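Ticket: Tendden kitchen set, wrong object named in task text
Opened by: Ha-neul Seol
Assigned to: Shobha Kurup
Status: open, waiting for re-export
July 2024

Ha-neul Seol wrote:
I am checking the simulated kitchen episodes before they go to training. The batch has 920 episodes. In 80 of them the instruction text speaks about "the sausage", but the layout has two sausages, so the learner cannot know which one is meant. The loader gives no error. I found it only when I read the text next to the renders.
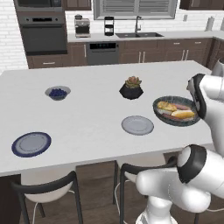

Layout A, both sausages in the teal bowl with the rolls.

For this layout the instruction was "put the sausage on the plate". There are also two plates on the island, one light gray and one with a navy rim, so the text is unclear two times.

Shobha Kurup replied:
Thank you, I can reproduce. The text generator takes the object class and drops the instance number. I think it came in with the May change, when Geum-ok Cho joined the two asset lists. Can you please check if the layout with the frying pan has the same problem?

Ha-neul Seol wrote:
Yes, it has. I opened episode 195.
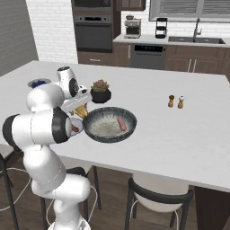
One sausage is in the pan and the other is on a small white plate, and the text says again only "the sausage". In this case a place word would be enough, for example "the sausage in the pan". For the bowl we need something else, because both are in the same container.

Shobha Kurup replied:
I made a patch in the generator. If two objects share a class, it now adds the container. If they share the container too, it writes "one of the" and the success check accepts either. Plates get their color in the text.

Ah-rin Choo replied:
Please do not delete the old episodes. The arm motions are fine, only the text must be written again. I moved the 80 to the hold folder.

Ha-neul Seol wrote:
Understood. I will run the check again after the re-export and write the result in this ticket.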